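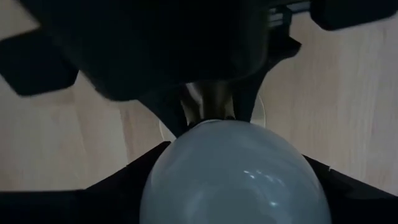 Sat 21 April

My neighbor Teguh Saragih asked me last month why I still bake bread when the bakery on our street is good. I did not have a quick answer for him, so I try to write one.

I started in March, with a bag of rye flour that my sister left in my kitchen. The first loaf was flat and gray inside. I ate it anyway, with a lot of butter. For the second one I followed the recipe of Nesma Cherkaoui, who I know from my evening language class. She uses 400 grams of flour, a little honey and very little yeast, and she lets the dough stay in the fridge all night. I was too impatient for this before.

Now I mix on Friday after work and bake on Saturday morning. My oven is old and the left side is hotter, so I turn the bread after 9 minutes and again later - if I forget, one side is almost black. The kitchen becomes warm and my windows get foggy.

I think I like that it is slow. At work everything must be answered the same day. The dough does not answer me at all until morning.

Today's loaf has too much salt, I was talking on the phone when I measured. Teguh took half of it home and said he will make soup. Next week I want to try with walnuts, if the shop has them.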